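Plurnow users list
Date: August 13, 2020
Subject: Re: packing station, what do your people do now?

> We are 19 persons in the gift wrapping hall and in April we get
> 2 arms from Plurnow. My colleagues ask me what will remain for
> them. Can somebody from Hatov tell how it went there?

Hello,

I work at Hatov, on the wrapping line, and I can try to answer. We send up to 400 parcels in one shift. Before the arms I folded, taped and tied all day, and my wrists were hurting in the evening.

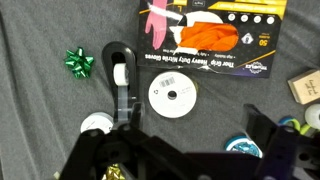
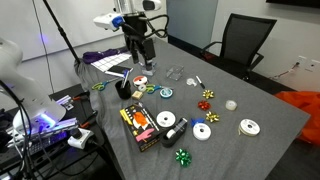
The biggest change for us was the table, and who decides about it. In the old days each of us had her own order for the things and it was respected. Now the supplies are shared with the machine, and we had to agree together where they lie -- this took longer than the technical installation. Small things like the green bow or the ribbon spools, which I took before without looking, I must now think about before I put them down. I am less tired in the hands and more tired in the head.

No one lost the job here, but two colleagues moved to Gumede because they did not like the new rhythm. Please ask your management early about training hours. Ours came late, and only after we wrote a letter.

If you want, I can send you the Zullis checklist we use at shift change.

With kind regards,
a wrapper from Hatov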